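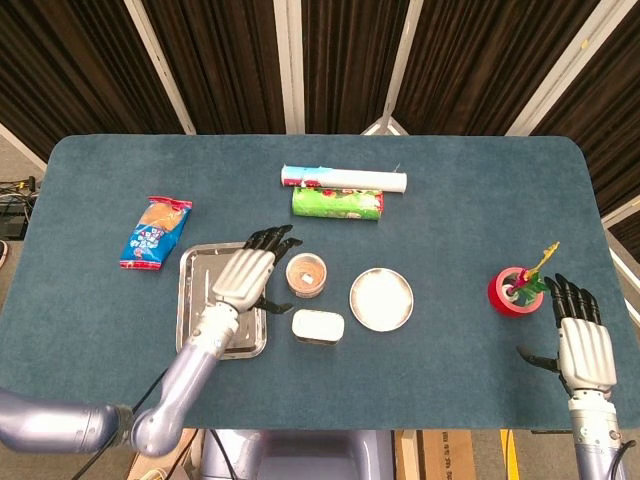
テーブルに置かれた金属トレイと、その上のロボットの左手

発表メモ「同じ広告を何回聞かせるか 音声広告のフリークエンシーの話」
(自分用。太字にしたいところは本番前に蛍光ペンで)

1枚目 タイトル

こんにちは、Umportで音声広告の配信まわりを見ています。今日は12分いただいているので、さっそく始めますね。
最初に会場に質問。「ポッドキャストを聞いていて、またこの広告か、と思ったことのある人?」 手が挙がるのを待つ。挙がらなくても待つ。前回ここを焦って飛ばしたら、そのあとずっと早口だった。
挙がったら「ありがとうございます、その広告、うちが流したやつかもしれません」と言って次へ。

2枚目 14回の話

去年の秋、うちの問い合わせ窓口にこういうメールが来たんです。「寝る前に番組を聞いているが、一週間で同じ枕の広告を14回聞いた。もう枕という言葉を聞くだけで目が覚める」。
(ここは少し間をとる。笑ってもらえたらうれしい)
で、ログを見たら、本当に14回流れていました。上限の設定は週三回です。三回のはずが14回。管理画面の数字はどこもおかしくなくて、レポートもきれいなもので、広告主のDursunさんにも「上限内で配信できています」と報告を出したあとでした。胃が痛かったです。
Dursunさんにはこの話を外ですることの了解をもらっています。枕、いい商品です。私も使ってます。

3枚目 なぜ数えられないのか

音声広告をやっていない人も来ているはずなので、ここはゆっくり。
ウェブのバナーだと、表示されたときに数えますよね。ところがポッドキャストは、多くのアプリで先にダウンロードが走ります。広告が差し込まれるのはダウンロードの瞬間で、耳に届くのは三日後の通勤電車かもしれないし、ずっと聞かれないままかもしれない。サーバーから見えるのは、ファイルを渡したところまでです。
それに加えて、同じ人かどうかがわからない。家のWi-Fi、会社のWi-Fi、電車の中の回線で、アドレスが全部違います。アプリの名前は送られてきますが、同じアプリを使っている人なんて山ほどいます。
枕の方の場合は、スマホで落としたものと寝室のスピーカーで再生したものが別人扱いでした。さらに、番組を六本まとめて購読していて、自動ダウンロードが夜中に一斉に走る。そのとき、うちの集計がまだ前の番組の分を書き込み終わっていないんですよ。だから六本とも「この人は今週ゼロ回」という判断で枕の広告が入る。
図を指しながら。緑の線がダウンロード、オレンジが集計の書き込み。オレンジがあとから来ているのを見てもらう。矢印が細くて後ろの席から見えないと言われたので、口でも言うこと。

4枚目 最初にやって失敗したこと

これは恥ずかしいので早めに話します。
最初の対策は、とにかく上限を下げることでした。週三回を週一回に。簡単でしょう? 設定画面で数字をひとつ変えるだけですから。
そうしたら、配信量が目に見えて減ったんです。困ったのは減り方で、たくさん聞いてくれる人のところはあまり減らず、たまに聞く人のところでばっさり減りました。会社の回線でアドレスを共有している人たちが、まとめて「もう聞いた人」にされてしまった。同じビルの誰かが一回聞いたら、フロア全員が聞いたことになるわけです。
二週間で元に戻しました。営業からはかなり渋い顔をされました。火曜の定例で三十分くらいこの話だけした気がします。

5枚目 次にやったこと

集計ツールのLenoに、仮押さえの仕組みを足しました。
飲食店の予約みたいなものだと思ってください。ダウンロードの要求が来たら、まず「この広告をこの人の分で一回使います」と仮に印をつける。正式な記録はあとで書く。次の番組の要求が来たときは、正式な分と仮の分を足して上限と比べます。
仮の印には期限があります。途中で通信が切れてファイルを渡しきれなかったときに、印だけ残ると困るので。最初は期限を長くしすぎて、電波の悪い地下鉄の人が広告ゼロになりました(ご本人はうれしかったかもしれませんが、番組の収入がなくなります)。
もうひとつ、番組の中での並びも見るようにしました。ひとつのエピソードに枠が三つあるとき、同じ広告主が二回入らないようにする。当たり前に聞こえますよね。でも枠ごとに別々に抽選していたので、普通に起きていました。

6枚目 Dulterでの試験

試したのは、Dulterという番組ネットワークです。料理、歴史、落語の番組が多いところで、私は落語ばかり聞いています。
対象にしたのは広告枠800枠。半分の400枠で新しい方式、残りの400枠は今までどおり。番組の種類がかたよらないように、ジャンルごとに分けてから割り振りました。
グラフを出す。横軸が一週間に同じ広告を受け取った回数、縦軸が端末の数。灰色が従来、青が新方式です。見てほしいのは右端のしっぽ。灰色はだらだら右に伸びていて、青は途中で切れています。左の山はほとんど同じ形です。つまり、たまに聞く人への配信を削らずに済みました。
ここで「でも端末の数であって人の数ではないです」と必ず言うこと。リハーサルでは言い忘れて、案の定そこを質問された。
完了率は差が出ませんでした。差が出ると思って一枚スライドを用意していたんですが、出なかったので捨てました。ブランドを覚えているかどうかの調査もやりたかったけれど、予算が取れず。これは次の四半期にもう一回お願いするつもりです。

7枚目 広告主への説明のしかた

個人的にはここが一番話したいところ!
昔のレポートには「週三回以内で配信」と書いていました。今は「同一と推定した端末に対して、週三回以内でファイルを渡しました」と書いています。長いです。営業には最初いやがられました。お客さんに突っ込まれるじゃないですか、と。
突っ込まれました。でもそのあとの打ち合わせが変わったんですよ。「じゃあスピーカーと電話は別に数えてるの?」とか「家族で一台だとどうなるの?」とか、具体的な話になる。Dursunさんはそこから、同じ商品で音源を四種類作ってくれました。声の違うもの、雨の音が入るもの、長さの短いもの。三回聞いても三回とも違う広告なら、うんざりの度合いはだいぶ変わります。
雨の音のやつは社内で人気があります。時間があれば十秒だけ流す。音が出ないときは飛ばす。(HDMIから音が出る会場かどうか、受付で聞いておく)

8枚目 まだできていないこと

・ダウンロードされたけれど再生されていない分の扱い。今は一回と数えています。
・他社の配信サーバーから同じ広告が流れる場合。向こうの回数はこちらからは見えません。
・家族で共有しているスピーカー。これはもう、どうしたらいいんでしょうね。詳しい人がいたら休憩のときに捕まえてください。
・番組の司会者が自分の声で読む広告。収録に焼き込まれているので差し替えがきかず、仮押さえの対象外です。過去回を一気に聞く人には、今でも全部の回で同じ読み上げが流れます。

9枚目 最後

自社で音声広告を出している方は、来週でいいので、一番よく聞いている端末のログをひとつだけ上から順に読んでみてください。平均の数字を見ているときとは全然ちがう景色です。うちもそれで気づきました。
枕の方にはお詫びの返信をして、修正後にもう一度メールをいただきました。「最近は歯ブラシの広告が多い」とのことです。歯ブラシは週二回でした。上限内です。

質疑用の控え

「ログイン必須のアプリなら解決では?」と聞かれたら、そのアプリの中では解決します、でもうちの配信先はいろいろなアプリに散らばっているので、と答える。
「適切な回数は何回?」と聞かれたら、商品と音源の数によるのでひとつの数字は出していない、と言う。粘られたら、Dursunさんの例では三回にしている、までは言ってよい。
仮押さえの期限の具体的な秒数は非公開。
スライドは終わったあとに共有。グラフの元データは出さない。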